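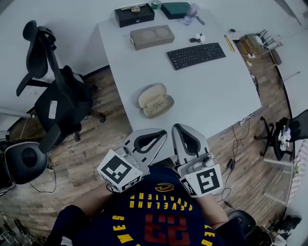 Handheld grippers over a desk, each with its marker cube.

Gripper fault: your questions answered
Updated May 24, 2024

What went wrong?
In February the left gripper of some Leleo pairs began reporting its finger as closed when it was open. Recordings made with those pairs look normal on video, but the finger width in the log is wrong. An arm trained on them shuts too early and knocks the object away. We first saw this at our Pevside site, on a glasses case.

Which recordings are affected?
458 recordings, all from Pevside. Brallberg used an older batch and has no faulty files.

What caused it?
A screw behind the finger worked loose and let the sensor magnet shift. Pietrzak, who supply the finger mounts, have confirmed the screws in that batch were fitted without thread lock.

Is my pair one of them?
Check the batch number inside the handle. Batches 5 and 11 are affected. If the label has worn off, treat the pair as faulty and send it in.

Can I tighten the screw myself?
Please don't. It sits close to the finger spring, which can pinch badly when the cover is off -- we have had 2 cut fingertips already.

Does the fault affect the marker cubes?
No. Hand position comes from the cubes and is still good. Only the finger width is wrong.

Should I delete my recordings?
No, keep them. Mark them "width suspect" and leave them out of training for now. We are trying to work the width out again from the video, but can't promise it will be good enough.

What should I do before each session?
Open and close each gripper fully and watch the reading on screen. If it sticks or jumps, stop and report it. Clear knives and other blades off the desk first.

How long does a repair take?
Allow 11 working days. Send both grippers -- they are calibrated as a pair.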